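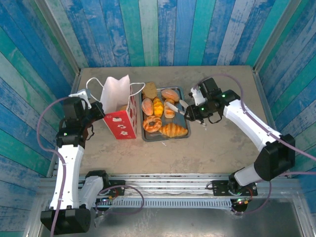
Flamevstead Club Tennis Results
README and data card, version 8

What this is

A table of singles results from the Flamevstead club tennis circuit: 2074 completed matches, one row each, with set scores, court surface, draw size and each player's seeding where there was one. It was put together from draw sheets, club newsletters and a results website that has since gone offline. The earlier versions were passed around with a fair amount of enthusiasm and a set of claims attached. This card is mostly about how far those claims hold up, and my answer is: less far than their authors hoped.

If you only want the files, they are matches.csv, players.csv and surfaces.csv. Join on player_id and court_id. Everything else below is about whether you should trust what comes out.

Where the rows came from

Most of the rows were typed in from paper draw sheets kept by the four clubs on the circuit. The rest came from the Morkex results site, which let club secretaries enter their own scores without much checking. I have seen a Morkex page give a winner of 6-4, 4-6 with no third set recorded, and another give a final set of 7-3. Where paper and Morkex disagree I have taken the paper. Where there is no paper I have left the Morkex score in and set source_flag to M. Please don't ignore that column. Version 5 dropped it and people were quoting tiebreak records from it within a month.

Player names are not included. Each player has a number that stays the same across seasons, as far as I could manage. Two people at the same club with the same initials are a real problem in the older sheets, and 57 matches have player_match set to "unsure" for that reason. Leave them out of any head-to-head work.

Columns that need a warning

seed: Blank means unseeded in the main draws. In the October events blank can also mean the organiser didn't write the seeds down. There is no way to tell these apart from the file.

surface: Takes the values hard, grass, synthetic and clay. The clubs changed their wording over the years and I don't believe every "clay" is clay. One club called its courts clay in a newsletter and synthetic on its own noticeboard in the same season.

rating_before: The Flidia rating at the time of the match, copied in as published. I didn't calculate it and can't reproduce it. The published method leaves out how a new player gets a starting number, and new players make up a good share of first-round losers. Treat it as an opinion with decimals.

duration_min: Do not use. Somebody estimated these after the fact and rounded to the nearest quarter hour. It's still in the file only so that old scripts don't fall over.

retired: Marks matches that ended early. Walkovers aren't in the file at all, so a player who got to a semi-final on two walkovers looks as though they turned up from nowhere.

The upset claim

The best known finding from earlier versions is that unseeded players on this circuit beat seeds far more often than they ought to. It got repeated in a couple of newsletters and became a sort of local legend. I would be careful. Seeding was done by whoever ran the event, sometimes from last year's results and sometimes from a good memory of them. A strong player who had moved into the district would go in unseeded and flatten everyone, and that was recorded as a run of upsets. You could fairly call it bad seeding.

When I kept only the events with at least 100 entries, where somebody had a reason to do the seeding properly, most of the effect went away. What's left might be real. It might also be a handful of very good teenagers. The sample is too small for me to put my name to either.

The momentum claim

Version 6 said that winning the second set after losing the first gives a player a clear edge in the third. I can't find it. The notes for that version counted match tiebreaks as full sets in some seasons and not in others, and once they are handled the same way the edge shrinks to something I wouldn't mention to a friend. The column third_set_type now tells you which is which.

The Nigam predictor

The Nigam model is often shared alongside this data, with the claim that it picks winners better than the seedings do. Maybe. It was tuned and tested on the same matches, and beating these seedings is not a high bar. I asked for a run on a held-out season and haven't seen one. The predictions are not in this release and I'd rather they weren't added by anyone else under the same version number.

Reasonable uses

Teaching someone to clean a messy sports table. Looking at how score formats changed. Checking a draw-simulation script against something with real byes and real retirements in it. Comparing grass and hard court results, if you stick to the two clubs that had both and don't lean on the answer.

Uses I'd argue with

Picking a team, setting odds, or telling a junior player they are in decline. The gaps between seasons are long and the file doesn't know who was injured, who was on holiday or who had taken up golf.

Changes in this version

Put source_flag back. Added third_set_type. Removed duplicate rows from the junior events, which had been entered under both the club and the district. Corrected a swapped winner and loser in one final – thanks to the loser, who noticed.

Known problems, not fixed

Doubles results turn up as singles in a few of the oldest sheets. Court numbers were reassigned at one club after resurfacing, so court_id isn't reliable there across seasons. Tiebreak points are recorded for the loser only, in the usual style, but some rows have the winner's points and I haven't caught them all.

Licence and corrections

Free to use and share with the version number attached. If you send a correction, send a scan or a photo of the draw sheet with it. I've had plenty of corrections from memory and several of them contradict each other.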